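# Ketchup: fridge or cupboard once it's open?

**odd_sock_14**

Moved in with my partner in July and we have one real disagreement so far. I grew up with ketchup in the cupboard. My partner grew up with it in the fridge door and thinks I'm trying to poison us both. We go through a bottle every five or six weeks. Who is right, and does anyone have a reason beyond "my mom did it that way"?

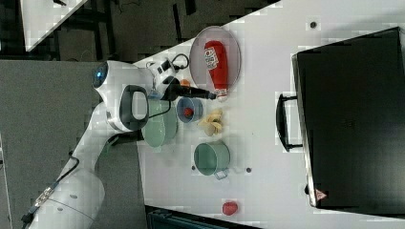

Ketchup on a plate.

We have a small fridge, so door space matters. I'm also asking about mustard and hot sauce while I'm here.

---

**brineandbear**

Fridge. The label on most of them says refrigerate after opening and I don't see a reason to argue with it. It costs you one slot in the door.

Mustard can go either way. It gets less sharp over time if you leave it out. Hot sauce that is mostly vinegar and peppers is fine in the cupboard. Hot sauce with fruit in it goes in the fridge.

---

**platform9lunch**

Cupboard, all my life. I worked at a diner for six years and the bottles sat on the tables from open to close. They had vinegar, sugar and salt in them and they got used up. We never had one go bad.

---

**brineandbear**

> the bottles sat on the tables from open to close

A diner bottle lasts two days. OP's lasts five or six weeks. You can't compare those.

---

**platform9lunch**

Five weeks is fine too. I have one in the cupboard right now that I opened before the summer and it tastes like ketchup.

---

**Netow_kitchen**

I make my own, so I'll add that side of it. Homemade is a different case and has to stay cold. Store ketchup is made to a recipe that is the same every time, and the acid level is controlled. Mine depends on the tomatoes I get and how much vinegar I felt like using. I keep it in the fridge, in small jars, and freeze whatever I won't get to in a couple of weeks.

For store ketchup the fridge is mainly about quality. In a warm kitchen it gets darker and starts to separate, and the flavor goes flat. It takes a while, but I can taste it.

---

**odd_sock_14**

Thanks. How warm is warm? Our kitchen faces west and the cupboard I want to use is the one next to the stove.

---

**Netow_kitchen**

Next to the stove is the worst one you could pick. If it has to be a cupboard, use one on the other side of the room and down low. My old apartment in Murín had a kitchen that hit 90 on summer afternoons and I gave up on keeping anything but rice and cans in there.

---

**gruff_pantry**

Can we talk about the real problem, which is cold ketchup on hot fries? It cools the fries down. I keep mine out for that reason only. I don't care about the color.

---

**brineandbear**

Pour some in a dish before you start cooking. By the time the fries are done it's at room temperature.

---

**gruff_pantry**

That's another dish to wash.

---

**brineandbear**

It's a very small dish.

---

**hollowayjars**

Two separate questions are getting mixed up in this thread.

1. Is it safe? For regular store ketchup used at a normal pace, acid and salt do most of the work. The risk is low if the cap is clean.
2. Does it stay good? The fridge wins and I don't think that part is in dispute.

What changes things is the low sugar and low salt kinds. They have less in them to hold off mold, and I would not leave one of those out. I had a no sugar added one grow a ring of fuzz under the cap in the cupboard. The regular bottle next to it was fine. So check which kind you buy.

Also wipe the cap. The dried crust around the opening is where it starts.

---

**platform9lunch**

Agree on the low sugar ones. I don't buy them so I forgot they existed.

---

**tin_roof_tess**

We do both. The big bottle lives in the fridge and I fill a small squeeze bottle from it for the table. The small one gets washed every time it runs out. My kids use so much of it that this happens every Friday at the latest.

Don't top up the small one without washing it. You end up with old ketchup at the bottom that never gets used.

---

**gruff_pantry**

Another bottle to wash. This thread is all dishes.

---

**odd_sock_14**

I checked and ours is the regular kind. The partner read this over my shoulder and has been pointing at brineandbear's first post.

Side question. The bottle won't stand up in our fridge door because the shelf above is too low. Is it bad to keep it lying down?

---

**hollowayjars**

Lying down is fine if the cap seals. If it has one of those flip tops with a slit valve, give it a wipe first so it closes all the way. I'd put it on something with an edge, in case it leaks. I found that out with soy sauce.

You might be able to move the shelf, too. Most of them lift up and out. Take everything off it first.

---

**brineandbear**

Store it cap down if you can get the height. Then you don't get the water coming out first.

---

**Netow_kitchen**

The water is harmless. It's the thin part separating from the rest. Shake it with the cap closed. I say "with the cap closed" from experience.

---

**marl_and_moss**

Coming in on the cupboard side. People stored this stuff in pantries for generations. There is a tendency now to put everything in the fridge. I have seen people refrigerate honey, peanut butter, bread and whole tomatoes, and all of those get worse in there.

I cleaned out my parents' fridge last winter and 14 of the jars in it had no need to be cold. Once they were out there was room for actual food. That should count for something when the fridge is small, as OP's is.

---

**brineandbear**

Honey and bread, yes, I agree. Peanut butter depends. The natural kind separates and goes rancid faster if you leave it out for months.

Ketchup doesn't get worse in the fridge though, so I don't think it belongs on that list.

---

**marl_and_moss**

It gets thicker and harder to pour. I count that as worse.

---

**tin_roof_tess**

It pours fine from a squeeze bottle. Are you still using glass?

---

**marl_and_moss**

Yes. I buy the glass one from Gruldale at the farm shop. It's thick to begin with, and cold it won't move at all.

---

**tin_roof_tess**

OK, that explains it. I'd leave that one out for a bit before dinner.

---

**Netow_kitchen**

I know the Gruldale one and I'd be careful leaving it out for long. The last time I bought it, it tasted much less sweet than the supermarket kinds. Read what the label says about storage.

---

**marl_and_moss**

Just looked. It says keep refrigerated and use within a month of opening. I've had this one longer than that. It's going in the fridge, but I stand by what I said about regular ketchup.

---

**gruff_pantry**

What about mayo? My roommate from Odow left it out. All the time, by the window.

---

**hollowayjars**

Fridge, always, once it's open. Please don't start that one here. There's a mayo thread already and it has 439 replies.

---

**platform9lunch**

I've read that thread. I would not recommend it.

---

**odd_sock_14**

Update. We moved the shelf up one notch and now the ketchup fits in the door standing on its cap. The mustard is in there next to it. Hot sauce and soy sauce stay in the cupboard across from the stove, and I moved the oil over there too while I was at it.

I still think the cupboard would have been fine for how fast we use it. My partner is 100 percent sure it would not. We're leaving it there.

---

**brineandbear**

Good result. Soy sauce keeps its flavor longer in the fridge too, by the way, if you don't use it much.

---

**odd_sock_14**

Please don't tell my partner that. There's no more room in the door.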